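Plirnik Forum > Data collection > Picking up cloth off soft furniture, how many demos?

benchmoss
Sep 3, 2024
So I've been teleoperating our arm for the Prikix cloth set and I'm at 369 demos of "pick up the cloth from the seat." Policy does great on a tabletop. On upholstery it closes early and grabs nothing, or it pinches the cushion along with the cloth. Has anyone gotten past this without just collecting forever? Wrist view from one of the start poses, red cloth on the light gray seat:

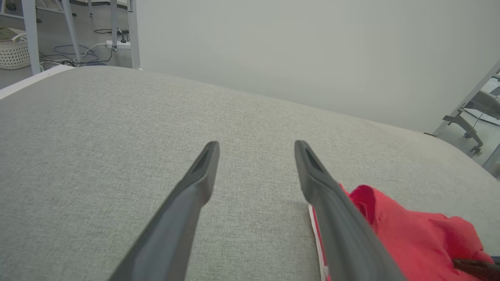
Reply 1
tallowfish
Your fingers are wide open over bare upholstery and the cloth is off to the right, down in the corner of the view. Do all your episodes start like that? If the cloth is always on the same side, it'll learn "go right, close" and barely look at anything. I'd move the start pose every 20 episodes at least.

Reply 2
benchmoss
Not all, but yeah, a lot of them. I get lazy after lunch and stop moving the cloth. I do have 4 cloths in rotation, so color shouldn't be the problem.

Reply 3
ohm_sweet_ohm
Gonna disagree with tallowfish a bit. Start pose matters, but I'd bet on depth. That fabric is pale, the wall behind it is pale, and a wrist camera doesn't give you much of a clue where the cushion begins. We had the same early close with the Watkins baseline and more start poses did basically nothing. What helped was demos where the operator touches down gently, stops, then closes. Slow and boring, but it worked for us.

Reply 4
tallowfish
Did you change only that though? Last time you posted about it you'd swapped the gripper pads the same week.

Reply 5
ohm_sweet_ohm
Ok, fair, the pads were new too. Still think I'm right!

Reply 6
kettle_drift
Whatever you do, keep the cables and chair legs in the background. I cleaned up my whole room for Plurnari and the policy fell apart the minute somebody parked a chair nearby.

Reply 7
benchmoss
Ha, no danger of me cleaning up. I'll do a batch with shuffled starts first, then a batch with the slow touch - separately, so we can settle this. Will post numbers in November if the arm holds up.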